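# Chapter 4: Reading the Low-Budget Action Film

Film courses have usually started at the top of the pile. Students watch the acknowledged classics, learn why they are classics, and come away with the idea that film form is something only great directors have. This chapter starts further down. It looks at the cheap action picture of the home video years, made fast and sold mostly on the strength of its box art, and asks what a careful viewer can learn from it.

The films in question were made to a schedule and a price. A producer would sell the rights in several territories before a foot of film was shot, often with a poster and a one-page outline. The finished movie then had to match the poster closely enough to avoid complaints. Everything else was up to the people on the set, who had little time and less supervision. Some of them did dull work. Some did strange and lively work, and a few did both in the same film.

## 4.1 What the chapter covers

You will read about four parts of the low-budget action film: the script, the staging of action, the performance of the villain, and the use of locations. Sections 4.2 through 4.5 take these in order. The last part of the chapter asks you to write a short review of a film you would not normally choose.

The main case is *Gape Canyon*, directed by Idris Maddocks from a script by Aled Harries. It runs 117 minutes in its longest version, which is too long by almost any standard, and the version most people saw on tape is shorter. A student who has only seen the tape version should still be able to follow the discussion. Where a scene appears only in the long cut, the text says so.

Two other films come up for comparison. *The Sunon Run* is an earlier Maddocks picture with much of the same crew. *Firus* is a science fiction thriller by Myfanwy Meredith, shot on some of the same standing sets.

## 4.2 The script as a shooting plan

A studio script is a document that many people read before filming begins. A script for a film like *Gape Canyon* had a smaller audience. Harries wrote for the production manager first and the actors second, and it shows on the page. His scenes are grouped by place. If the hero visits the airfield three times in the story, the three visits are short, use the same corner of the hangar, and take place at the same time of day. They could all be filmed in one morning.

This has effects on the story that viewers notice without knowing the cause. The hero keeps going back to the airfield even after he has been told that nobody there will help him. His friend the mechanic never leaves it. When the mechanic is killed, we hear about it over the radio.

It is easy to call this bad writing. A more useful question is whether Harries gets anything out of the limits he was given. In the case of the mechanic, he does. The news of the death comes in the middle of a routine call about fuel, and the hero has to finish the call before he can react. The scene cost almost nothing. It is also the best-acted minute in the film.

Compare the opening of *The Sunon Run*, where Harries was brought in late to rewrite another writer's pages. The first eight minutes are nearly all explanation, delivered by a general behind a desk. The same limits were in place, and the result is flat.

## 4.3 Staging action without money

Action scenes are expensive because they use up time. A car chase that lasts three minutes on screen may take a week to shoot. Maddocks had two days for the chase in *Gape Canyon*, and he lost part of the second to wind.

His solution was to plan the chase around a small number of camera positions and use each one several times. Watch the sequence with the sound off and the positions become clear. There is a low one at the bend, a high one on the ridge, one from inside the hero's truck, and a long lens view straight down the road. Cars pass each of these again and again, going in both directions. The editor, Eirlys Landeg, hides the repetition by cutting on dust. Whenever a cloud fills the screen, she is free to come out of it anywhere she likes.

Landeg's count for the chase is 178 shots. That is a high number for a film of this kind, and many of the shots are less than a second long. The speed covers gaps in the footage, but it has its own value too. By the end of the sequence the viewer has lost track of who is in front, and so has the hero. He drives past the villain's car without seeing it, and the joke works even though it was probably made in the cutting room.

The fights are another matter. Maddocks liked to film them wide and in long takes, with the whole body in view. This was cheaper than covering a fight from many angles, and it suited performers who had stage training. It also left no place to hide a missed punch. There are at least two in the warehouse fight, and the sound effects land on both of them anyway.

## 4.4 The villain

Heroes in these films tend to be quiet. The lead in *Gape Canyon* has fewer lines than his own commanding officer. The energy has to come from somewhere, and it nearly always comes from the villain.

Oduor Chege plays the arms dealer Cloltia, who wants to flood the canyon for reasons the film explains twice and differently each time. Chege came from the theater and had made only one film before this. He seems to have decided that the part could not be played small. He eats in every scene. He sings. He gives his longest speech, about the history of the dam, while being measured for a suit, and he breaks off several times to argue with the tailor about the sleeves.

Reviewers at the time treated this as overacting, and in a sense it is. The term needs some care, though. An actor overacts when the size of the performance is wrong for the film around it. In a film with a model dam, a talking safe and a helicopter that is clearly the same helicopter painted two colors, it is hard to say what the right size would be. Chege is at least consistent. His gestures are large in the first scene and just as large in the last, and he listens closely to the other actors, something a merely showy performer rarely does.

The word *camp* is often used for performances like this one. In this book we use it only when the exaggeration appears to be shared between the performer and the audience – when both know that the thing is too much and enjoy it for that reason. By that test Chege's work is camp in the suit scene and something else in the final scene on the dam, which he plays straight. Students disagree about this every year, and the disagreement is worth having in class.

## 4.5 Locations and standing sets

A standing set is one left in place after a production has finished so that others can rent it. The control room in *Gape Canyon* is the best-known case in this group of films. It was built for a television series, appears in *The Sunon Run* as a submarine, and turns up in *Firus* as a laboratory.
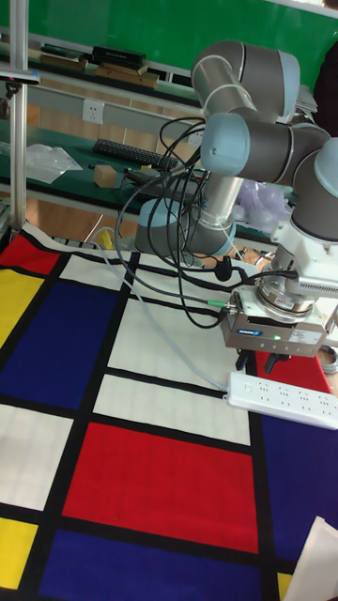 Meredith got the most out of it. Her budget for *Firus* was smaller than either of the Maddocks films, and she spent a good part of it on lights. She hung them low and kept the back wall dark, so that the room seems to have no end. Maddocks lit the same room evenly from above, and in his films you can see exactly how big it is. You can also see a door in the left wall that no one ever uses, because there was nothing behind it.

Real locations bring different problems. The canyon itself was three hours from the nearest town, and the crew could only work there in April, before the heat. Light changed quickly in the afternoon. In the scene where the two brothers meet, the shadows on the older brother's face move from left to right between one line and the next. Once you have seen it you will have trouble following the dialogue. Most first-time viewers miss it completely, and their attention is a better guide to how the scene plays than the attention of someone hunting for mistakes.

Keep this in mind when you take notes. A list of errors is easy to make and tells the reader very little. If an error matters, say what it does to the scene.

## Before you read further

Watch *Gape Canyon* once without stopping. Write down, in a paragraph or less, what you remember an hour later. Then watch the chase and the suit scene again and compare them with your notes.

Terms to know for this chapter: *presale*, *coverage*, *standing set*, *long take*, *camp*, *continuity*. Definitions are in the glossary at the back of the book. The term *coverage* is used here in its production sense, meaning the range of angles filmed for a scene. Its other sense, a reader's report on a script, comes up in Chapter 6.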